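Garnen House Shared Lounge - Room Safety Walk-Through, with Comments
Checked 13 July 2018. Items are marked OK, FIX or WATCH.

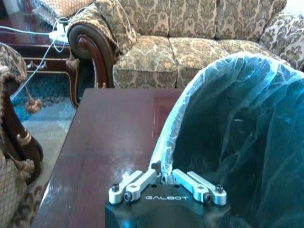 Letay Worku asked whether the bin really has to be on this list at all, seeing as the lounge is for sitting and the kitchen has its own sheet. My answer is a big yes! A lined bin next to a coffee table gets used all day long, and it is one of the easiest things in the room to get right. So it stays, and it goes first.

WASTE BIN

1. Liner fits over the rim all the way round - OK
Comment: The blue liners are a great size for this bin. Fold the extra down over the outside and leave it a bit slack. Pulled tight, they split at the bottom.

2. Liner is see-through enough to check before lifting - OK
Comment: I love these for exactly that reason. You get a fair idea of what's in there before you put a hand near it. Please keep buying this kind and skip the thick black ones left over from the Tultcombe order.

3. Bin stands clear of the walking path - WATCH
Comment: Beside the coffee table is fine. It tends to creep toward the door during the evening, so give it a nudge back when you close up.

4. No batteries, glass or matches in the bin - OK
Comment: Batteries go in the jar on the hall shelf. The jar is nearly full, which is wonderful news, and somebody please take it to the drop-off.

5. Bag tied and changed before it reaches the rim - WATCH
Comment: Two-thirds full is plenty. Lift straight up, tie, and carry it away from your legs. New bag goes in right away, so the next person isn't dropping tea bags into a bare bin.

COFFEE TABLE

6. Table stands level, no rocking - OK
Comment: Pressed on each corner in turn and it didn't budge. A lovely solid piece.

7. Corners and edges free of splinters and chips - OK
Comment: Ran a cloth along every edge and it didn't snag once. When small children visit, put on the soft corner covers (top drawer of the hall cabinet, in the Mateos biscuit tin). They pull off without marking the finish.

8. Seam in the tabletop flush - OK
Comment: Slide a fingertip across it slowly. If you ever feel a step, write it down here and don't set hot drinks near it until it has been looked at.

9. Surface clean and not slippery - FIX
Comment: The dark finish polishes up beautifully, and I get the temptation, but we are using far too much spray. Mugs were skating! A barely damp cloth and then a dry one will keep the shine. I've moved the polish to the top shelf and it can come out once a month.

10. Nothing heavy stored on the table overnight - OK
Comment: The big atlas has gone back to the bookcase. Thank you, whoever did that.

SOFA

11. Frame sound, no creaks or sagging - OK
Comment: Sat at both ends and in the middle, then bounced a little, purely for the sake of the inspection.

12. Fabric free of tears and loose threads - OK
Comment: Check the big floral medallions with your palm as well as your eyes. On a pattern this busy, a small pull in the beige and brown can hide for months. We missed one in February and by the time it was found it needed a proper repair.

13. Fire label attached and readable - OK
Comment: Underneath, at the back. You'll need a flashlight and a friend.

14. Nothing pushed down behind the cushions - FIX
Comment: Found a pair of sewing scissors, points up. Please, please put sewing things back in the basket before you leave your seat. I was lucky it was my sleeve that found them.

15. Space between sofa and coffee table wide enough to walk through - WATCH
Comment: It's comfortable for most of us, but anyone with a walker needs more room. Two people should move the table, one at each end, lifting and never dragging. My target is 300 mm more than we usually leave on days when the walking group comes in.

FLOOR, POWER AND LIGHT

16. No cords across the floor - FIX
Comment: The lamp cord had wandered again. It is clipped to the baseboard now and I am very pleased with how neat it looks. The clips are Plitach ones from the spare parts drawer and there are more if you need them.

17. Outlets not overloaded - OK
Comment: One lamp, one radio. Perfect.

18. Rug edges flat - OK
Comment: The new tape is holding well. Check it again after the next vacuuming.

19. All bulbs working - OK
Comment: Swapped one out while I was there.

20. Smoke alarm tested - OK
Comment: Loud and clear! Apologies to the chess players.

TO DO BEFORE THE NEXT CHECK

Jar of batteries to the drop-off.
Scissors and needles back in the sewing basket, lid on.
Find a home for the leftover black bags. The garden shed could use them.
Put a strip of tape on the floor where the bin should stand, so it can't creep. Letay has agreed to this one and has even offered to pick the color.
Reorder blue liners, item 219 on the supply sheet. Two rolls will do.

COMMENTS ADDED AFTER POSTING

The tape for the bin is up for discussion. Green has been suggested, and I like it very much, but it has to show up well in the evening with only the lamp on. Try a short piece first.

On item 9, a few of you asked about wax. Plain furniture wax is fine in a very thin coat, buffed until a dry mug stays put when you nudge the table. Do the mug test before anyone sits down with tea.

On item 15, yes, you can move the sofa back a little too, but look behind it first. The radiator valve needs to stay in reach.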